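People wanted: come and do chores alongside our robots in Butstead

I've been trying to write this advert for a fortnight and it keeps coming out sounding like a tax form, so I'm just going to tell you what we're after and you can decide if it's your sort of thing.

We're a small team at Mondal (two benches, one kitchen, a very tired kettle) and since the spring we've been asking a question that people have been asking since the Jetsons: can a machine do the ordinary jobs round the house yet? Washing up, putting things away, wiping down, sorting a pile of laundry that has been sitting on a chair since the weekend. And, because one of our backers runs shops, the same sort of thing on a shop floor – facing up shelves, breaking down boxes, putting returns back where they belong.

My own view, for what it's worth, is that we're a fair way off. I've watched an arm spend a whole morning on a job my nan would do while talking on the phone. But I've also seen it do a thing on the first go that I'd have bet my lunch it would drop (I lost a lunch), so I've stopped making predictions in front of colleagues.

What we need now is people. We need 60 of them, from all sorts of homes and jobs, to come in for one session each and do chores their own way while we record it. You don't need to know anything about robots. I'd slightly prefer it if you didn't! What we're short of is people who tidy a kitchen the way they really tidy a kitchen, with the odd habits left in. Do you stack the bowls before you wash them or after? Do you wipe towards you or away? Left hand, right hand, tea towel over the shoulder? We've all got a way of doing these things and most of us couldn't explain it if asked, so we'd like to watch.

A session lasts 2 hours including a break. The first part is kitchen work: clearing a table, nesting bowls, loading a rack, putting cutlery in a drawer. The second part is either laundry or shop-floor work, and you can say which you'd like when you apply. After the break you'll have a go at steering one of the arms yourself with a pair of hand controls. People tend to go very quiet for the first few minutes of that and then get hugely competitive about it.

Bowls come up a lot, I should say. They sound like nothing. But a plain plastic bowl is smooth and round and much the same whichever way you turn it, and getting one gripped by the rim and lifted without bringing its neighbour along has eaten more of my year than I'd like to admit.
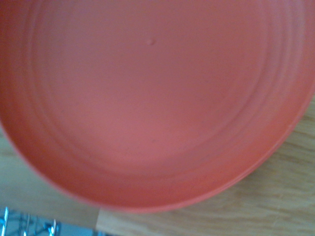
So can a robot do the washing up yet?

Bits of it, in a kitchen it has practised in, with somebody nearby to help when it gets stuck. Give it a different sink, a roasting tin with things welded to it or a tea towel in the wrong place, and you'll still want a person.

Back to you. We'd love to hear from anyone over 18 who's comfortable standing for most of an hour at a time (we've got stools, and you can use one whenever you fancy). If you've worked in a shop, a café, a care home, a hotel or a school kitchen, please say so, as we're thin on people who do this for a living. If you've got arthritis, a weak grip or only use one hand, please do apply as well. Your ways of doing things are just as useful to us and we'll set the tasks up with you beforehand.

Sessions run at our place on the Tritmont estate in Butstead, in the unit with the green door round the back. There's parking, and the bus stops at the estate gates. We'll pay you £60 for the session plus your travel up to a sensible amount, and you'll get the money the same week. Lunch is included if you come in the morning. It's sandwiches. I'm sorry in advance to anyone who was hoping for more than sandwiches.

What we record: your hands, the things you're handling, and your voice if you choose to talk us through it. We don't keep your face. You'll get the consent form before you come so you can read it at home in peace, and if you change your mind afterwards you can tell us and we'll delete your session.

We're also hiring one person, part time, to help run all this from September. You'd be laying the tasks out, welcoming people, resetting the table between goes and writing notes on where the arms came unstuck. It suits somebody patient who doesn't mind putting the same bowl back in the same place 149 times (I'm exaggerating, but only on quiet days). Two and a half days a week, hours to suit. Previous experience of working with the public matters far more to me than anything technical. You'd work mostly with me and with Zhenhua Xu, who looks after the arms and will teach you how to stop one in a hurry.

To apply for either, write to us at Mondal, marked Hitadach (that's the name of the project), and tell me in 300 words or fewer which chore you'd hand over to a machine tomorrow and which one you'd keep. Please say whether you're after a session or the job, and give a phone number and the times of day you can manage. The closing date for both is June 23, 2022. I read all of them myself and I'll reply either way.

Lakmal Karunaratne
Mondal, Butstead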